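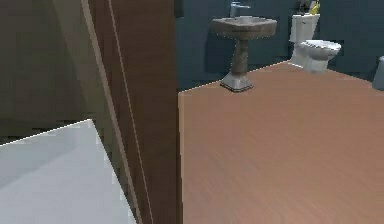 I promised an update on Sawatzky, my simulated house helper, and I'm sorry to say it's a grumpy one. I left 200 practice runs going after supper, all in the bathroom, and came back with my tea to find the log had stopped at run 60. The arm had swung the wrong way and tried to push itself through a wall – no error, no warning, just a joint angle climbing and climbing.

Ehab Farouk, bless him, sat up with me going through it line by line. I had typed the joint limit as 900 in one file, which is as good as no limit at all! Three evenings of tidy work, and I'd never once checked.

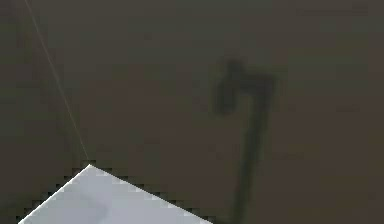 The arm's shadow, with a pale corner poking in at lower left.

The limit is fixed now, and I've added a hard stop. I'll start the runs over tonight – from run one, sadly.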